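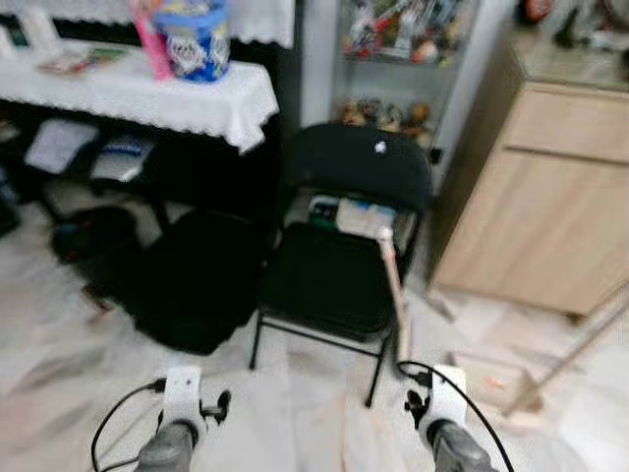
The front room at the Thibodeaux house in August, with one of the folding chairs out and the side table dressed.

Progress report to the Flekside Neighborhood Fund
Community front rooms project, second report

Dear friends at the Fund,

It has been a full and happy stretch since our last report, and I hope you will forgive me if this one runs a little over the page you asked for. There is a lot to tell, and most of it is good.

You will remember that the grant was to turn the ground floor of the Thibodeaux house into a place where people from the blocks nearby could sit down together for a morning of reading, letter writing, mending or plain conversation. When we wrote to you last we had the keys, a long list and very little to sit on. Now we have a room that people come back to.

Seating

The biggest piece of the spending this time was chairs. We bought 20 folding chairs from Brundis, black, with a padded seat and a padded back, and they have made more difference than anything else we have done. Our older visitors used to start shifting about after half an hour on the hard benches we had borrowed, and now they stay for the whole morning and have to be reminded that lunch exists. The curved back is a kindness to anyone with a sore spine. We went back and forth for weeks over whether to buy stacking chairs instead, which would have been cheaper, but the folding ones can go flat against the wall when the stretching group wants the floor, and I am glad we held out for them.

The chairs came to $876 with delivery. We had set aside $1,000, so there is a bit left on that line, and with your permission we would like to move it over to felt pads for the chair feet. The white tile is lovely to look at and easy to mop, but thin metal legs do make a racket on it when everybody gets up at once!

The tables and the linens

We did not buy any tables at all, and I am rather proud of that. The side table is a plain one with a black frame, given to us by a family on the next street, and it looked a little stern until the cloths arrived. We now have a white tablecloth with a lace edge on it, scalloped along the front, and more white lace hung up behind. These came out of people's closets, and several had been waiting years for an occasion. Visitors notice them right away and start talking about their grandmothers, and there goes the first half hour, very pleasantly.

The space underneath the table has turned out to be as useful as the top. Papers and folders go down there, and the top holds the booklets and whatever else is wanted that morning. I will admit that the top gets crowded by the end of a session, and bags do collect on the floor beneath. We would like to put up a row of hooks by the door before the cold weather, when coats will be added to the bags.

Who has been coming

We keep a sign-in book, and as of this month it holds 1,013 visits since we opened. A good many of those are the same faces over and over, which pleases me, though we know you are also hoping for new ones. The mornings are the busiest, from nine until noon. Afternoons have been slower than we planned for, and the two o'clock letter-writing hour has had a thin time of it. We are going to try it at ten instead and see if it does better alongside the coffee.

What has not gone so well

The lighting is still not settled. We had a quote from Skarneo for two reading lamps and an extra outlet, and it came in higher than we had budgeted, so we have asked them to price the lamps alone. We also fell behind on the shelving. The booklets have been multiplying faster than we can find homes for them, and a proper shelf would get them off the tabletop. I would rather tell you that plainly now than have you find it out on your visit.

Next steps

Between now and the next report we mean to get the lamps in, fit the hooks, put up one good shelf and move the letter-writing hour. We are also hoping to offer a mending morning once a month, as three of our regulars have asked for it and one has a sewing machine she is willing to carry over - a heavy one, so we will be sending somebody to help her.

Please do come by when you can. The kettle goes on a little before nine, and there is a comfortable chair for each of you.

With warm thanks from all of us at the Thibodeaux house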